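Tinar stoppt Verkauf von Mikrowellen-Popcorn, Händler sollen Ware zurückschicken

Sonntag, 2. Mai 2021

Der Snackhersteller Tinar nimmt sein Mikrowellen-Popcorn der Sorte "Butter Salz" vorerst aus dem Handel. Grund: Beutel, die an der Längsnaht aufgehen. Betroffen sind Packungen zu 100 Gramm, abgefüllt im April. Das teilte das Unternehmen am Wochenende mit. Andere Sorten nicht betroffen, auch die Großpackungen fürs Kino nicht.

Bisher liegen 68 Beschwerden vor, die meisten aus dem Norden. Verletzte gab es nach Angaben der Firma keine. In mehreren Fällen sei heißes Fett ausgelaufen, heißt es. "Wir wollen nicht warten bis sich jemand die Finger verbrennt", sagte Sprecherin Yaa Amoah. Man habe sich am Freitagabend entschieden, nach einer Sitzung, die länger gedauert habe als geplant.

Die Beutel kommen vom Zulieferer Braltura. Dort war im Frühjahr eine neue Klebemaschine in Betrieb gegangen. Ob es daran liegt, wird noch geprüft. Braltura-Geschäftsführer Kwabena Mahama wollte sich auf Anfrage nur knapp äussern: Man arbeite mit dem Kunden zusammen, Proben seien im Labor, ein Ergebnis gebe es frühestens in zwei Wochen. Zu möglichen Kosten kein Kommentar.

Im Handel läuft die Rücknahme schon. Die Kette Horketti hat die Ware nach eigenen Angaben aus fast 400 Filialen geräumt. Kunden bekommen den Kaufpreis zurück, auch ohne Kassenbon. Angebrochene Kartons werden ebenfalls angenommen. Wer die Beutel schon weggeworfen hat, kann ein Foto der Umverpackung per Mail schicken, das Formular steht auf der Seite des Herstellers. Stand Sonntagmittag war die allerdings nur schwer zu ereichen.

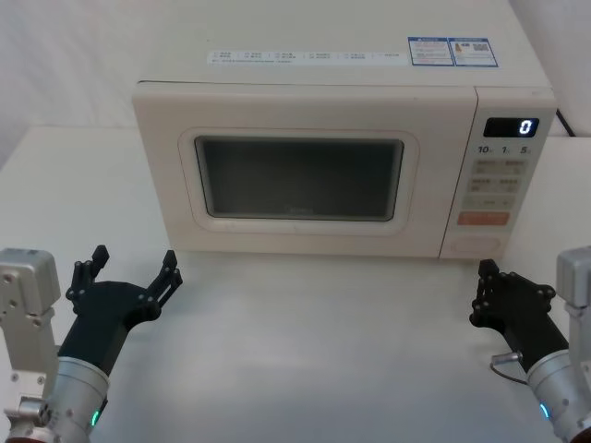 Seite 7

Verbraucherberaterin Cecilia Gyamfi begrüßt den Schritt, hätte ihn sich aber früher gewünscht. Erste Meldungen habe es schon kurz nach Ostern gegeben. Ihr Rat: Beutel nicht mehr benutzen, auch nicht "auf Sicht" mit offener Tür daneben stehen. Den Mais kann man theoretisch umfüllen und im Topf machen, empfohlen wird das vom Hersteller aber nicht, wegen der Fettmenge. Ist ein Beutel schon ausgelaufen: Gerät abkühlen lassen, Stecker ziehen, mit warmem Wasser und etwas Spülmittel auswischen. Kein Scheuerpulver.

Gyamfi verweist ausserdem auf die Zubereitungszeit. Viele stellten einfach vier Minuten ein und gingen aus der Küche. Bei starken Geräten sei das zu lang, egal bei welcher Marke. Besser: dabeibleiben, und Schluss machen, wenn zwischen den Knallern zwei Sekunden Pause sind.

Für Tinar kommt die Sache ungelegen. Das Geschäft mit Popcorn für zu Hause war zuletzt stark gewachsen, die Kinos sind ja zu. Die Sorte "Butter Salz" macht laut Amoah 40 Prozent des Umsatzes in der Sparte aus. Kurzarbeit im Werk sei nicht geplant. Die Abfüllung der süßen Sorte laufe weiter, dort werde ein anderer Beutel verwendet, geliefert von Sjöberg. Mit dem Unternehmen wird jetzt auch über die salzige Sorte gesprochen. Unterschrieben ist noch nichts.

Betriebsrätin Augustina Issahaku bestätigte, dass die Nachtschicht ab Montag vorerst an der anderen Linie eingesetzt wird. Die Stimmung sei ruhig, so Issahaku. Eine Betriebsversammlung ist für Mittwoch angesetzt, wegen Corona in zwei Gruppen und in der Lagerhalle.

Wann die Sorte zurück in die Regale kommt ist offen. Amoah nannte auf Nachfrage keinen Termin. Die Hotline des Herstellers ist werktags von 8 bis 18 Uhr besetzt, die Nummer steht auf der Rückseite der Pakung.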